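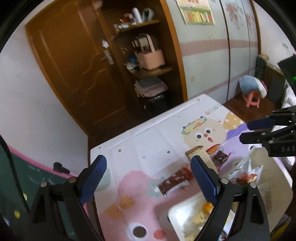

R. Dubey
Projection and House Safety, Flikcombe Film House

Checklist before the autumn program, with comments
Last revised April 30, 2018

This list is for the main hall and the projection booth. Please go through it in the same order as it is written. Mark every point with OK, REPAIR or NOT CHECKED. An empty line is not an answer, and I will return the sheet if I find one.

1. EXITS AND AISLES

1.1 Both rear doors open fully with one push. OK
Comment: The left door makes a noise. It is only the hinge and it does not slow down the door.

1.2 Side exit next to the screen is not locked or blocked. REPAIR
Comment: On my visit there was a cardboard standee of the last horror double bill in front of it. I have moved it to the foyer. The bar of the door also must be pressed quite hard at the left end, so it needs an adjustment.

1.3 Aisle lights on all steps are working. REPAIR
Comment: Two are dark, at row F and at row K. Row K is the worse one, as the step there is higher than the others. In a dark film the people do not see it at all. When we showed the submarine picture, a person has stumbled there on the way to the restroom.

1.4 Seats are 90, including the removable ones. No chairs added in the aisles. OK
Comment: For sold-out evenings the rule is the same. If 90 tickets are sold, the door is closed.

2. EMERGENCY LIGHTING

2.1 Exit signs are lit and can be read from the last row. OK

2.2 Battery test, house lights and main supply off. OK
Comment: The lamps must stay on for 20 minutes in our own test. I waited the full time with a watch. Please do the same and do not go to make coffee.

2.3 House lights come up when the fire alarm is activated. OK
Comment: The film must stop and the sound must be silent also. At the last test the picture stopped but the sound was running for a few seconds more. The second try was correct. I would like that we repeat this one in September.

3. PROJECTION BOOTH

3.1 Lamp hours written in the book. OK
Comment: The counter of the digital projector shows 2,543 in total hours for the machine. The present lamp was changed at the last service and has its own line in the book. We look at it again after 1,000 hours, even if the picture is still bright.

3.2 Exhaust fan is running and the duct is clean. REPAIR
Comment: The fan runs. The filter is grey with dust. A new one is ordered from Virent, and until it comes the old one should be vacuumed before each showing.

3.3 Face shield, gloves and jacket for lamp change are hanging on the hook. OK
Comment: The gloves are there, in the pocket of the jacket. A xenon lamp is under pressure also when it is cold. Who has no training does not open the lamp house.

3.4 Extinguisher has valid tag and can be reached from the operator's chair. OK

3.5 No old film cans stored on the heater. OK
Comment: The 35 mm trailers are now on the metal shelf. If somebody finds a reel without label that could be very old, do not run it and do not unroll it. Call me first.

4. SCREEN AND SOUND

4.1 Speaker brackets are tight, safety chains attached. OK

4.2 Screen frame has no movement when pulled by hand. OK

4.3 Sound level measured in the middle of the hall. NOT CHECKED
Comment: The meter was lent to the cinema in Minham and is not yet returned. The space films have the loudest trailers, so please take one of these for the measurement.

5. FOYER

5.1 Floor mats lie flat. OK
5.2 Poster frames are fixed with two screws minimum. REPAIR
Comment: The large frame at the box office has only one.

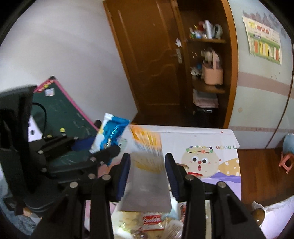
One reader of this list asks whether the strobe warning should not be a point of its own, because at present it is only a sheet of paper taped to the ticket window, and it stays there also for films with no flashing in them. People stop reading a warning which is always there, the reader writes, and it would be better to put it on the screen before the film, for long enough to read it twice.

I agree with this. New point, valid from the next inspection:

5.3 Strobe warning is displayed only for the films which need it, at the ticket window and on the screen before the start.
Comment: The person who makes the playlist must also watch the film or read the note of the distributor. For the science fiction weekend I will check all titles myself.

Open repairs: 1.2, 1.3, 3.2, 5.2. The signed sheet goes in the red folder in the booth.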